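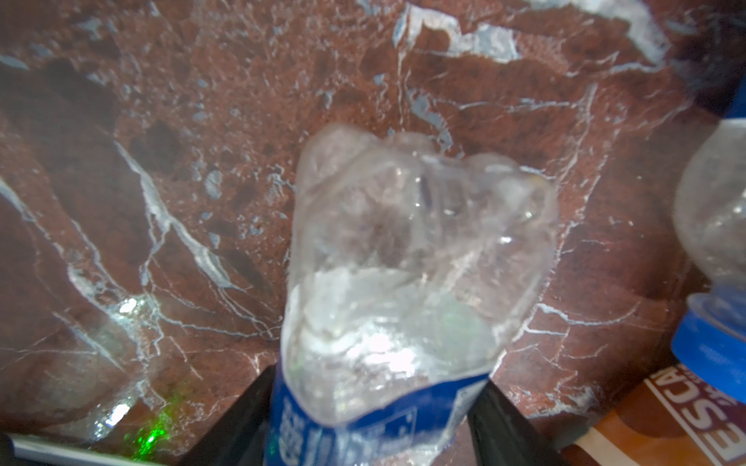
적갈색 대리석 상판과 찌그러진 투명 플라스틱 생수병. 병에 파란색 라벨이 감겨 있다.

대리석 상판(大理石上板)은 대리석 판재를 가공하여 주방 조리대, 세면대, 탁자 등의 윗면에 설치하는 수평 마감재이다. 석재 유통업에서는 결정질 석회암인 대리석 외에 광택 연마가 가능한 치밀질 석회암도 같은 이름으로 취급하는 경우가 많다.

색과 무늬
대리석의 주성분은 방해석 또는 백운석이며, 순수한 것은 흰색에 가깝다. 적색과 적갈색은 주로 산화철, 회색과 흑색은 탄소질 물질에서 비롯한다. 맥(脈)은 암석의 균열을 따라 방해석 등이 침전하여 생긴 띠로, 바탕이 어두울수록 흰 맥이 두드러진다. 굵은 맥에서 가는 맥이 갈라져 그물 모양을 이루는 판재는 재단 위치에 따라 무늬가 크게 달라지므로, 발주 전에 원판을 확인하고 재단선을 표시한다.

표면 마감
유광 연마(폴리싱)는 입도가 다른 연마재를 차례로 사용하여 반사면을 얻는 방식이다. 색이 짙게 보이고 맥의 대비가 커지지만 긁힘과 산에 의한 부식 자국이 쉽게 드러난다. 무광 연마(혼드)는 광택 단계 전에 작업을 마치는 방식으로, 빛 반사가 적다.

물성
방해석의 모스 경도는 3으로, 규산염 광물이 주를 이루는 화강암보다 긁힘에 약하다. 산과 반응하여 이산화탄소를 내며 용해되므로 식초, 감귤류 과즙, 탄산음료가 닿으면 광택이 사라질 수 있다. 이러한 자국은 에칭이라 하며, 색소나 기름이 스며들어 생기는 얼룩과 구별된다. 에칭은 세척으로 제거되지 않고 재연마가 필요하다.

사용과 관리
일상 세척에는 중성 세제를 희석하여 쓰고, 물로 닦아낸 뒤 마른 천으로 물기를 제거한다. 산성 세정제와 연마 분말은 사용하지 않는다. 침투성 발수제는 액체의 흡수를 늦추지만 에칭은 막지 못한다. 재도포 시기는 제품과 사용량에 따라 다르며, 물방울을 떨어뜨려 흡수 여부를 살피는 방법으로 판단한다.

용기와의 접촉
생수병에 널리 쓰이는 폴리에틸렌 테레프탈레이트(PET)는 대리석보다 무르므로 빈 병을 올려놓는 것만으로 상판이 긁히는 일은 드물다. 다만 병 바닥과 상판 사이에 낀 모래 등 단단한 입자는 긁힘의 원인이 된다. 물기가 남은 용기를 장시간 두면 물속의 무기물이 침착하여 고리 모양의 흔적이 생길 수 있다. 금속 캔은 녹물이 스며들 우려가 있어 받침을 사용한다.

같이 보기
석회암, 화강암, 인조대리석, 테라초, 폴리에틸렌 테레프탈레이트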